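Tostwood house sale word list - README

Word list and short notes for people pricing household stuff at small estate sales. Started by Getachew Araya, now kept up by Bezawit Degefa. Plain text, one entry per line.

What's in it

164 entries total. Mostly names for things people call by five different names (bangle / bracelet / cuff, throw / blanket / afghan). 60 have a note on wording for the tag. Spelling is American, old British ones got folded in.

Files

entries.txt - the list
notes.txt - tag wording, longer stuff
dropped.txt - what we took out and why. Mostly regional words from the Astport list

Jewelry

Say what it looks like, not what you hope it is. "Cream pearl necklace, multi-strand" is fine for color and type. Don't write real or genuine unless someone has tested it. Same with metals: "dark metal hoop bangle", leave it there. Loose pieces go by the box, sets get their own tag.
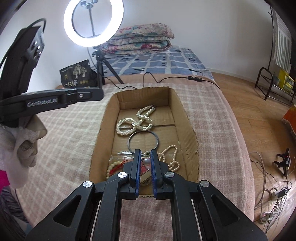

Bedding and cloth

Check vs. plaid: both in the list, plaid is the main entry and check points to it. Faded is a color word here, not a fault. Put fringe in the tag if theres any, buyers ask. Sizes are still a mess, twin and single need merging.

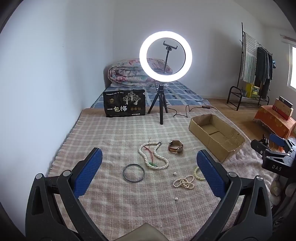
2 min read

Known problems

- Kitchen section is thin. 19 entries, half of them spoons
- "Vintage" has no cutoff. Jasper Mulder wants one, no agreement yet
- Some duplicates in furniture (dresser, chest of drawers, bureau)
- notes.txt has mixed line endings, sorry

Changes

May: added linens, fixed seperate entries for brooch and pin, removed prices. Prices went out of date too fast and varied by town anyway.

Using it

Copy it, print it, change it. Credit is nice but not needed. Corrections to Bezawit, one word per message please so they can be sorted. She does updates on Monday.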